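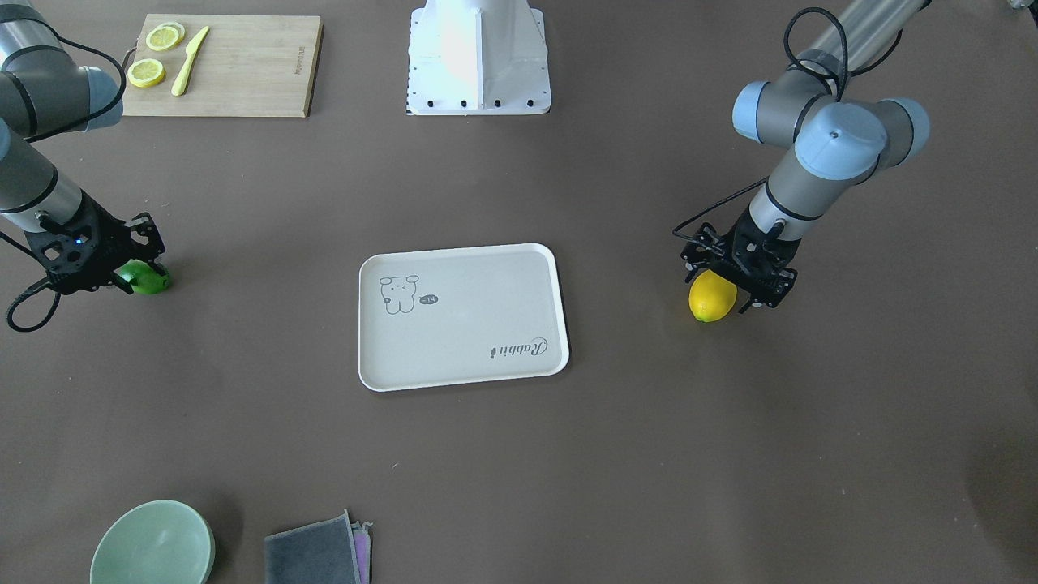 # Meet Witton, the kit with two arms

Have you ever tried to pat your head and rub your tummy at the same time? It's surprisingly tricky! Your two hands want to copy each other, and your brain has to keep reminding them that they've got different jobs. Robots with two arms have much the same trouble, and that's what I'd like to tell you about (get comfy, I do go on a bit).

Witton is a robot kit made by a firm called Falus. Schools, libraries and science clubs can hire it for a term, and it arrives with two arms, two grippers, a great deal of cable and a thick book of lessons. The first big project in the book is called The Lemonade Table. You don't get lemonade on day one, I'm afraid. You start with picking things up, which sounds dull until you try to teach it to something that has never held a thing in its life.

## How does an arm bend?

Put your hand flat on a table and wiggle your elbow about. Your shoulder, elbow and wrist all turn a little, even though your hand stays put. A robot arm has joints as well, and inside each joint is a motor that can turn a tiny bit or a lot. 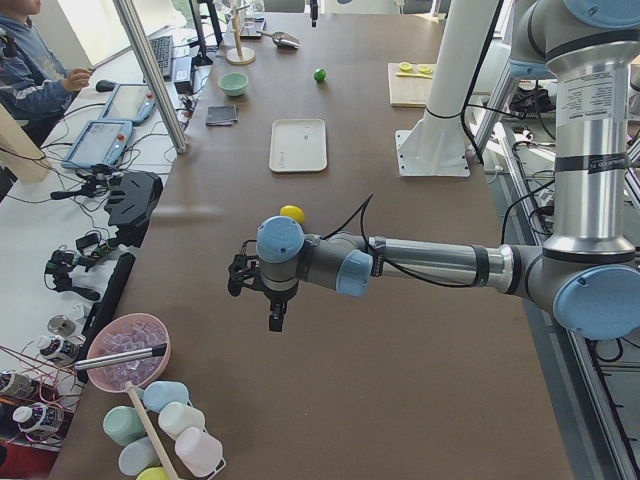 Every arm in the kit needs a computer to tell its motors what to do, and the computer needs a person to tell it what we'd like. The easiest joints to find are the ones with light blue caps, and there's a big round one at the elbow, just where you'd point if somebody asked you to find it. After that comes a long silver forearm, then the wrist, and last of all the black gripper with its two fingers. Only two! Try picking up your pencil case with just your thumb and one finger and you'll see that two will do for quite a lot of jobs.

## The fruit lesson

Rasha Matar wrote the lessons for Witton, and she chose fruit because fruit is awkward. A building brick has nice flat sides to hold. A piece of fruit is curvy, it likes to roll, and if you squeeze too hard you get juice everywhere. So the robot must learn *how much* to squeeze, and the book spends 60 pages on squeezing alone, which my nephew thought was the funniest thing he'd ever heard.
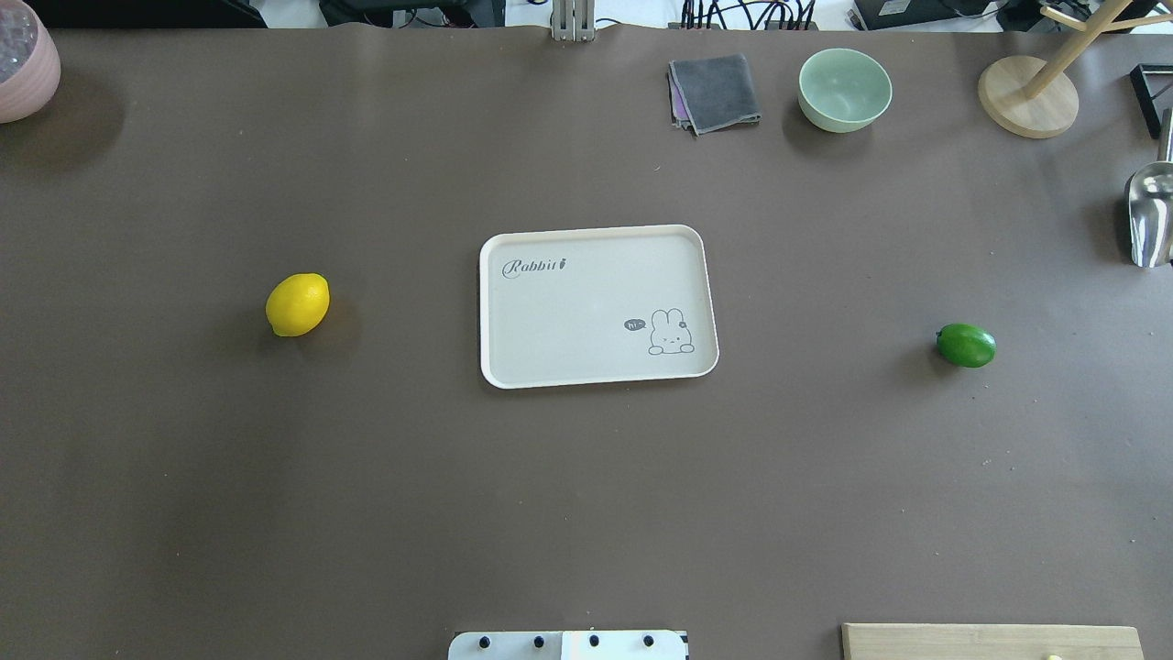
Before an arm can pick anything up, the robot has to know where to reach, and the lesson on this is my favourite in the whole book. You set out your table and then pretend to be the robot, giving directions in very plain words. "The lemon is to the left of the tray. The lime is to the right of it." Easy enough, but a robot wants to know how far left, and which way the fruit is lying, because a lemon is longer one way than the other. The bunny saying "hi" on the tray is no help with that at all, though it's very nice to be greeted while you work.

## Something to try at home

You'll need a friend, a tray, and two pieces of fruit.

1. Put the tray in the middle of a table, with one piece of fruit on each side.
2. Stand next to each other. One of you is the left arm and the other is the right arm.
3. Using only a thumb and one finger, pick up your fruit and put it on the tray.
4. Now do it again without talking, and try not to bump hands!

If you did bump, don't worry. Two robot arms can bump as well, so the people who program them spend a lot of time planning who goes first.

## A few words you might like to keep

**Joint:** a place where an arm can bend or turn.

**Gripper:** the part of a robot arm that holds things.

**Program:** a list of instructions that a computer follows.

The full book has 146 lessons, and you can ask your teacher or librarian to write to Falus if you'd like Witton to come and stay for a term.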